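Two Hands on a Blanket: Building a Pair of Collection Grippers in Dimcombe

14 September 2026

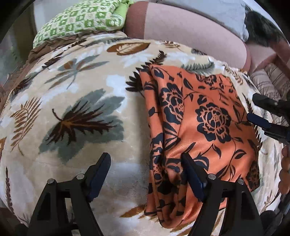
Folding trials at Dimcombe. The tips of one gripper stand open in front of the orange cloth, with part of the second at right.

Cloth is an awkward material for a machine. A block has the same shape after it is dropped as it had before. A scarf has a different shape every time, and most of its surface is hidden inside its own folds. The pair of hand-held grippers built in the shared workshop at Dimcombe this year was meant for cloth from the start, and most of the decisions in the build follow from that.

The project is called Gravitz. It has no arm and no motors. Each unit is a pair of linked fingers closed by a trigger, with a camera mounted behind them, and a person carries one in each hand. The recordings are used later to train a policy for an arm, which is a separate build and will not be ready this year. Keeping the two apart was a question of bench space as much as principle. The workshop has one long bench and a drill press, and an arm would have taken half of the bench for months.

The fingers

The first set, printed in June, used a single rigid finger on each side. It held hard objects well and cloth badly. When a rigid finger closes on a folded edge, the tip touches first and pushes the top layer away before the opposite side arrives. The second set uses links on metal pivot pins, so that the tip keeps its angle for most of the travel. The links are printed in black nylon and the pads at the tips are cast separately in a dark blue rubber.

Pivot fit took longer than any other part of the job. Holes printed at nominal size came out tight and slightly oval. Opening them with a hand drill made them loose, and a loose pivot lets the tip wander sideways as it closes, enough to miss a single layer of satin. The holes are now printed undersize and reamed in one pass with the link clamped flat. A drop of dry lubricant goes in at assembly. Oil was tried once and ended up on the fabric.

The pads

The ribs on the pads run across the closing direction. Smooth pads were cast first, from the same rubber, and gripped cotton without trouble. On anything with a sheen they slid. Ribs gave the edge of the cloth something to catch on, at the cost of leaving faint lines in softer fabrics if the trigger is held closed.

Casting is done in a two-part mould, also printed, with the inner faces sanded and waxed. Bubbles gather in the ribs unless the rubber is poured slowly from one corner. Of the last batch of 40 pads, 12 were rejected, nearly all for voids at the tip, where a void matters most. A small vacuum chamber would fix this and is on the list of things to buy.

Hardness was settled by trial. The softest grade wore through at the front rib within a fortnight. The hardest behaved like the bare plastic. The grade in use sits nearer the soft end and gets replaced as it wears.

The camera

Both units carry a Zukeo wide-angle module fixed above the trigger housing. The wide lens is there to keep the fingertips and the surroundings in view together. Its drawback is strong curvature near the borders, which the calibration has to remove before any distance can be trusted. Calibration is done with a printed board taped to a sheet of glass. Paper on its own curls in the damp, and the first two calibrations had to be thrown away for that reason.

The mount went through four versions. The first three put the camera too low, so that the fingers covered the object at the moment of closing. Raising it made the unit top-heavy, and after an hour the wrist notices. The present version tilts the camera forward on a short bracket and moves the battery down into the grip, which brings the balance point back to the palm.

Trigger travel is read by an Iwasaki rotary sensor on the rear pivot. It replaced a sliding potentiometer that filled with lint. Lint is a constant problem here. The housings are now closed at the front with a strip of felt, and they are still opened and brushed out every week.

Recording

Patterned fabric on a patterned ground was chosen early as the standard condition. Plain cloth on a plain table gives tidy footage and a policy that fails in a bedroom. Leaves printed on a blanket and flowers printed on a satin-like cloth make the boundary between the two harder to find, and the pile of the blanket adds another difficulty, as the pads tend to pick up the ground together with the target.

By the end of the summer the disk held 2,617 recordings. Of these, 208 were discarded for dropped frames, which were traced to a cheap cable on the left unit. The remainder have been checked for synchronisation between the two hands. The check is a sharp tap of the fingertips at the beginning of each recording, found afterwards in both sensor traces.

Still to do

The left and right units are identical at present, so one trigger is always slightly wrong for the hand holding it. A mirrored grip has been drawn and not yet printed. The screws in the fingers work loose and need either thread lock or captive nuts; captive nuts are preferred, as the fingers come apart often. The pad mould is due for a second cavity. Drawings for the linked finger, the bracket and the reaming jig are kept in the folder by the drill press, and members may copy them.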